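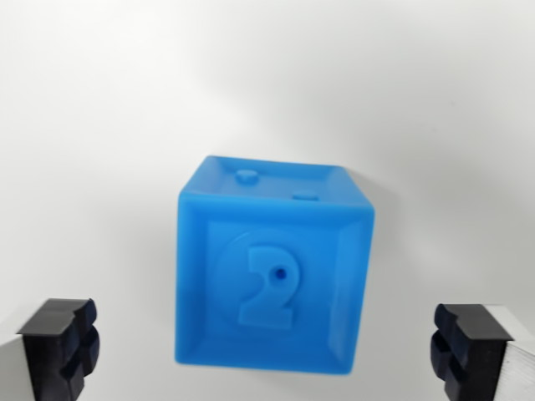

*Blue number block, the 2 face.*

# Handout 4: Number Blocks and Early Counting

Notes for the March session, Sunita Pettigrew

Okay, so last time we ran out of minutes right when we got to the good part, and I promised I'd write it up. We had been talking about why so many toddler rooms own a set of soft number blocks and then only ever use them for stacking. Stacking is great! But these things have relief on them, and the relief is where I want you to spend your energy this week.

A raised numeral is something a child can trace with a fingertip before they can write it. I like to do it with eyes open first, then eyes closed (most three-year-olds peek, let them). Say the number word once, at the start. Don't keep repeating it while the finger is moving - I did that for years and all it does is make them look up at you.

## Numeral and quantity

The other thing to look for is bumps. A 2 is just a squiggle until it gets tied to two of something, and a pair of little pegs you can press is a very good two. Kids will touch one, touch the other, and stop. That stopping is what you're listening for, and some of them will go back and touch the first one again and call it three. Write that down, it's useful.
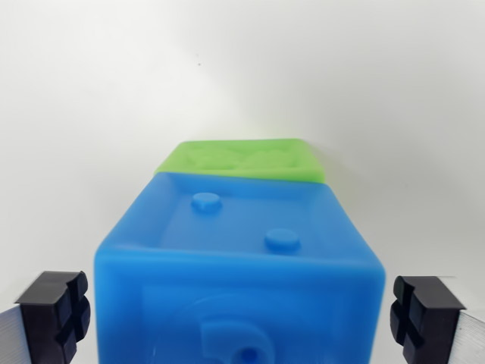

I usually ask "can you find me another two?" and let them go hunting around the room. Two shoes, two crackers, two sleeves. In my old group at Haverford one boy brought me a single mitten and insisted, and we had a long talk about where the other one was.

With a one-color block you lose the color cue, and I've come to like that. If every number has its own color, you can't tell whether the child knows the 2 or just knows which block is yours. So if your set is mixed, try putting a few blocks of the same color together and see what changes.

## For your observation sheet

- Pick one child and one block. Stay up to 51 seconds without talking (longer than you'd think!).
- Note which face they go to first, numeral or bumps.
- Ask for "another two" and copy down what they bring, word for word.
- Sketch the grip. Whole hand, fingertips, mouth - all fine.

Wash the blocks in warm soapy water afterward and get into the recessed parts with an old toothbrush, because cracker crumbs love a corner.

Reading: the Pledoveck chapter on touch, only the first half. Skip the tables, we'll do those together.

Bring your sheets at 9:30, and if you borrowed a block from the blue bin please bring that too. I'm missing a 4 and a 6.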